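Home Essays Fabric Care Storage Archive Contact

Against the Full Drawer

4/3/19

The standard advice on storing team jerseys is to fold them as small as possible and stand them upright in a drawer. I think the advice is wrong for this class of garment. It was worked out for cotton T-shirts, and a printed jersey has little in common with a T-shirt once you look at how it is built.

A T-shirt is one fabric of one thickness. A typical replica jersey has a knit body, contrast panels, striped trim at the cuffs and collar, and a number applied to the surface. Each of these bends at a different rate. Fold across all of them at once and the stiffest part decides where the crease goes. On most jerseys the stiffest part is the number. 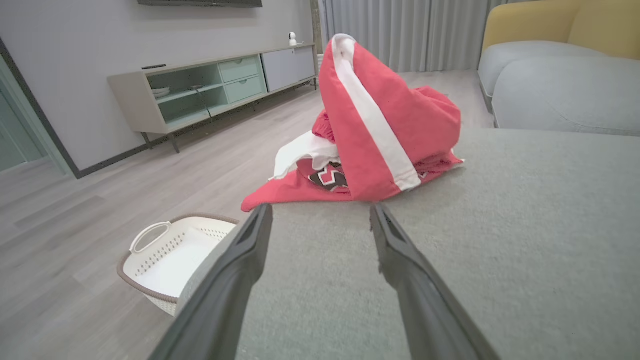

The usual objection is that modern prints are flexible and will tolerate anything. Some will. The older ones in my own closet, a Ronard home shirt and two from Jerken, have cracked along the exact line where I used to fold them in thirds. The parts of the print that stayed flat are fine. I washed all of them on the same cycle, inside out, so I do not blame the machine.

My position is that a jersey should be folded the fewest times the shelf allows, and that the shelf should be chosen to suit. Two folds is enough for a shelf of ordinary depth. The sleeves go in first, then the hem comes up toward the collar. If the number has to be crossed, cross it once, with a soft bend, and put nothing heavy on top.

The work starts before any folding. A shirt that has been pulled off in a hurry is usually twisted through the body, and smoothing it from the outside only presses the twist in. Take hold of the shoulders, let the body drop, and turn it until the side seams hang straight.
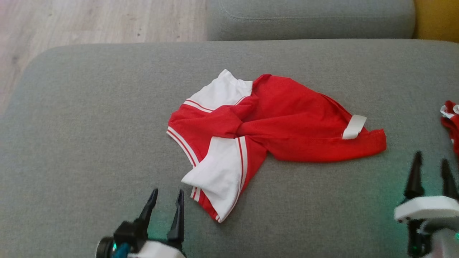

Red and white shirt, unstraightened and twisted through the body.

Surface matters more than people allow. A bed is too soft. A table is good but is generally covered with something else. I have come to prefer the seat of a wide sofa with a plain woven cover — firm enough to press against, with enough grip that a slick knit stays where it is put. Mine is an Eltier, and I would not call it a good sofa to sit on.

I will concede one point to the drawer method. It shows you everything at once, and a stack does not. The Cherkaoui storage guide, which I otherwise disagree with, is right that people wear what they can see. But a stack of four or five shirts on an open shelf is visible enough, particularly if the trim is left facing out. Striped cuffs and collars identify a shirt almost as quickly as its number does.

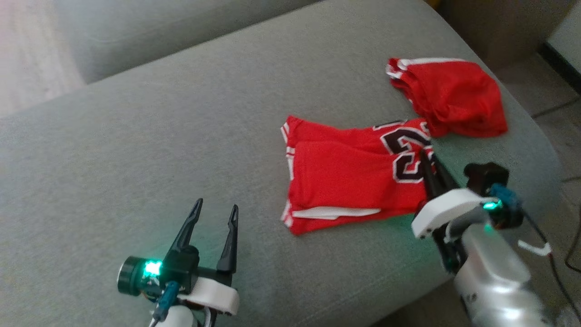 Jersey folded to a rough rectangle, striped trim at the left edge. A second red garment is still bunched.

Note that the rectangle does not need to be exact. I spent most of last November trying to get uniform edges, with a cardboard template, and the shirts looked no better after a week on the shelf. Knit relaxes. An edge that dips a little in the middle does no harm to the cloth or the print, and the template went out with the recycling.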